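知识库 > 机器人学 > 示教与遥操作 > 手把手示教

手把手示教

先说清楚我要写的是什么。手把手示教，指的是人直接用身体把一项任务“做给”机器人：要么抓着机械臂拖一遍，要么自己拿着一只和机器人末端同款的夹爪去干活，把动作录下来。它和遥操作是近亲，我习惯把两者放在一个词条里讲，反正新来的同学总是一起问（而且总是问同样的问题！）。

大致分三种做法。第一种叫拖动示教，机械臂切到零力模式，你扶着它走轨迹，关节角直接存盘，数据最干净，可是拖久了胳膊真酸。第二种是遥操作，人坐在一边，用主手、手柄或者VR控制器指挥从手，好处是机器人能看到什么、够得着什么，录进去的就是什么；坏处是延迟，还有手感没了，拧个瓶盖都像戴着棉手套。第三种就是手持夹爪，人走到哪里录到哪里，不用把整台机械臂搬上楼。我自己偏爱第三种，下面写得多一点，别的编辑觉得不公平可以来改。

手持夹爪这条路，我是从Rocha项目入门的。带我的是Anselmo Rezende，他在Zistville的一间小工作室里攒了一套采集流程，软件叫Tokmont，负责把视频、夹爪开度和位姿对齐到同一条时间轴上。第一个月我一共录了156段，他看完删掉一大半，理由写得很短：“手太快。”我当时很不服气，后来自己训练策略，看着机械臂一路猛冲到杯子上，才老老实实承认他说得对。
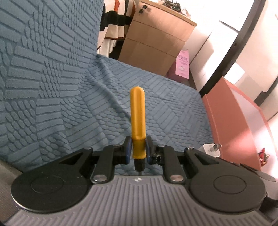 手持夹爪最要紧的是夹持姿态，初学者的数据多半坏在这儿。人手抓东西，手指会自己包上去，稍微歪一点也能救回来；两指夹爪只有两个面，夹在哪儿就是哪儿。像螺丝刀柄这一类细长的东西，我喜欢让它竖着待在两块蓝色指垫中间，夹住靠近下端的地方，黄色的圆头朝上，这样柄身大部分都露在外面，从镜头里一眼就能看出倾斜了没有。颜色鲜亮也占便宜，黄的衬着蓝的，回放时找起来特别省眼睛。要是夹得太深，物体被指垫挡掉一大截，模型学到的往往是指垫的样子，我在这上面吃过不少亏。

接下来讲节奏。我的习惯是接近时慢，闭合前停一小下，闭合后再停一小下，然后才移动。停顿别太长，太长了策略会学会发呆，站在那里一动不动，急死人。每段开头回到差不多的起始位置，但不要每次都一模一样，左一点右一点，高一点低一点，给模型见见世面。失败的片段怎么办？我以前全扔，现在会留下那些“夹歪了又重新夹好”的，单独打标签，训练纠错行为时很有用。

数量方面，大家总爱问要录多少才够。我只能讲自己的情况：一个桌面抓放任务，换5个房间，总共2638段，训练出来的策略已经能用；后来补到将近3000段，提升没有想象中大，倒是多换一个房间、换一种灯光更管用。这些数字别当标准抄，任务一变就全变了。

遥操作那边我用得少，用过的主要是Cirirel那套主从臂。主手很轻，映射比例可以调，做精细活时调小一点会舒服很多。它有个小毛病，松开离合再接上的时候，从手会轻轻跳一下，录制时最好避开这一瞬间，或者事后剪掉。写到这里我又想起一件事：主手和从手的坐标系一定先对好再开录！我有一整个下午的数据左右是反的，到现在还躺在硬盘里舍不得删。

至于标定，手持设备每次拆装镜头之后都要重做，指垫磨薄了也要重新量开度零点。Tokmont里有个自检页面，闭合、张开各走一遍就行，花不了多久。位姿漂移的问题比较麻烦，碰上大白墙或者反光的地方，视觉里程计容易丢，我一般先拿着夹爪在屋里慢慢转一圈，建好图再开始干活。

相关词条：模仿学习、零力控制、主从映射、视觉里程计

分类：机器人学 | 示教编程 | 遥操作 | 数据采集

本页最后编辑于2021年8月8日，星期日 | 联系编辑组 | 返回顶部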